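An afternoon at the Mokusel open day

April 7, 2018

I went to the Mokusel open day because Bình Mạc had a spare pass and I had nothing better to do. I should say up front that I've been to a few of these and have yet to come home wanting one.

The talk was given by Rhodri Bowen, who is good at talking. He told us Araya, their kitchen software, had practiced in 400 different simulated kitchens. Then he put one of them up on the big screen and let the arm get on with it. So we had all come across town — 14 of us in folding chairs — to watch a robot that wasn't there handle food that wasn't there either.

I asked when we'd see it done with real bread. July, he said, at their Trilach site. I asked what happens with crumbs. He said crumbs were "on the list." The man next to me wrote that down, and I'd love to know why.

To be fair, it was better than the Gusto demo I sat through last year, which was mostly a video with music. At least this one let you look at what the thing was dealing with: a counter, a sink, a cutting board, a cube of toast.
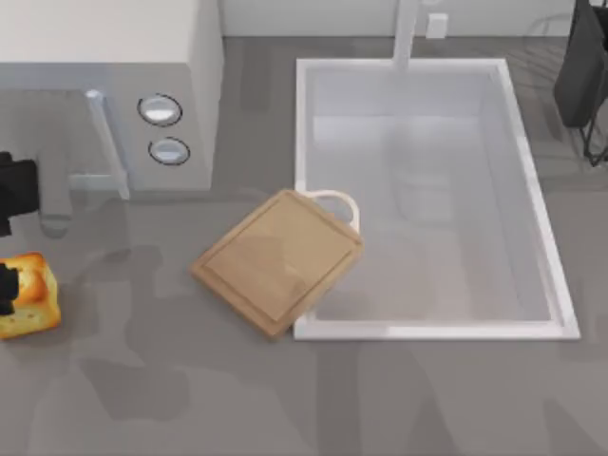
My other gripe is the time. The slot was 60 minutes and the software got maybe a quarter of it. The rest was charts. One had a line going up to 520 and no label on the side, and when Bình asked 520 of what, we were told there'd be a handout. I looked on the table by the door on my way out and found pens.

I'll probably go in July if they send me the address. I want to see the crumbs.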